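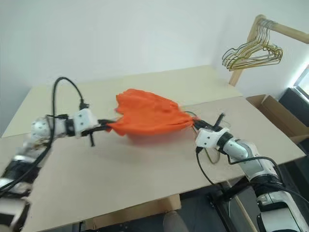

Ivar Dalen has carried the same phone for four years and would like to make it five. The battery is the only thing stopping him. By mid-afternoon it is down to a quarter, and he keeps a charger in the car, one at work and one by the bed. He isn't interested in a better camera or a brighter screen. He wants a phone that can be opened.

Burnico is betting that enough buyers feel the same way. The company's new handset, the Treltum, goes on sale in November with a back panel that comes off without heat or glue. Under it are three screws and a battery with a pull tab. The company says the swap needs one small screwdriver, and the screwdriver is in the box.

The rest of the phone is ordinary for a midrange model. It has a 6.3-inch OLED display, 8GB of memory and 128GB of storage, with a card slot for more. The battery is rated at 3961mAh, smaller than what most rivals offer at this size. Burnico made room for the removable pack by giving up some capacity, and heavy users will notice. In a week of mixed use, our review unit got through a full day with the screen at half brightness, but it needed the charger before bed on the two days we used it for navigation.

At 223 grams, it is also heavy. The frame is thicker than usual along the lower edge, where the catch for the back panel sits. It feels solid in the hand and a little clumsy in a shirt pocket.

Taking the battery out for the first time took us nine minutes, most of it spent finding the right spot to press on the catch. The second time was much faster. The screws are all the same length, so there is no way to mix them up. The charging port can be replaced the same way, and so can the speaker. The screen is harder. It is held by clips and a thin ribbon connector, and the printed guide suggests leaving it to a shop.

A replacement battery will cost $109 less than a new phone on Burnico's trade-in plan, but the company has not given its price as a separate part. That is the figure owners will need. It has promised to publish a full list before the phone ships.
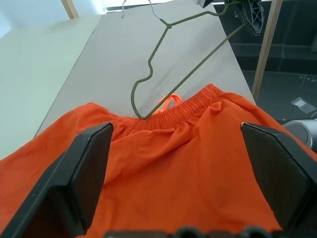

Software and support

The Treltum runs a light version of Android with few added apps. Burnico promises security updates for six years and parts for seven. Those are good numbers on paper. The company's earlier phone, the Lodhi, got its last update eight months ahead of schedule, and some owners are still annoyed.

Repairs under warranty will be handled by Gukow, a chain with counters in most larger cities. Owners who open the phone themselves keep their coverage unless they damage a part while doing it.

Dalen plans to wait for the parts list. His old phone is still in his pocket, and the charger is still in the car.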